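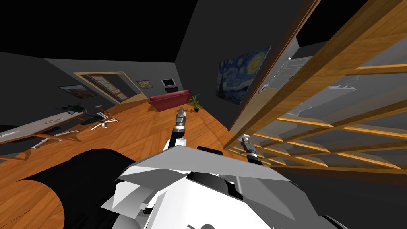 **Senlow Robotics Club, simulation group**

16 May 2019, evening session. Minttu Peltonen writing, Eetu Partanen on the other machine.

Goal for tonight was the lattice door task in the apartment world. The robot has to drive from the sofa side of the room to the wooden partition, stop at arm's length, and put the right gripper on the frame without touching the glass.

The right arm does reach now. The gripper gets in against the slats, which is closer than we had it in April. The left arm is the odd one. It should fold down before the base moves and it stays up, pointing off toward the far wall. I checked the home pose file and the fold values are there, so either the file is not being read or something overwrites it after startup. Eetu thinks it's the second one.

The view is tilted again. Floor runs uphill to the right, painting and sofa go with it. Two things could do this:

- the base itself is leaning because it has driven up onto something
- the view is mounted on a link that has picked up a roll

I logged the base roll for one whole run and it stayed flat, so I'm going with the second. Eetu wants to see the log himself before he believes it. It's in the shared folder as run 211.

Changes made tonight:

1. Dropped the base speed limit for the last stretch before the door.
2. Moved the stop distance out by 4 cm. It was parking too close for the right elbow to bend.
3. Turned on contact logging for both grippers. It was only on for the left.

After change 2 we did 20 runs with the same start position. Most ended with the right gripper on the frame. The failures all looked alike: the gripper lands on a slat, slides, and pushes on the glass. The score script doesn't count glass contact as a fail yet, so the totals it prints are too good. Don't use them for the report.

The white pieces on the floor under the long table are still in the world file. They don't matter for this task, but the planner treats them as obstacles and swings the base wide on that side. I left them in. If we take them out, the earlier runs can't be compared with the new ones.

Also tried Eetu's idea of going for the thick part of the frame and ignoring the slats completely. Two tries, both stopped early with a joint limit warning on the right wrist. Might work if the base comes in at more of an angle. Didn't have time to test that.

Simulator crashed once, at step 1892, while saving. Restarted and it ran fine. Didn't look into it.

For next time:

- find out what resets the left arm (Eetu)
- print the roll of every link above the base (me)
- add glass contact to the score script (me)
- try the angled approach with a few different start positions
- ask the Zalham team how they mount their view, they use the same body model

Log files are backed up. The settings from change 1 are only on Eetu's machine until he pushes them.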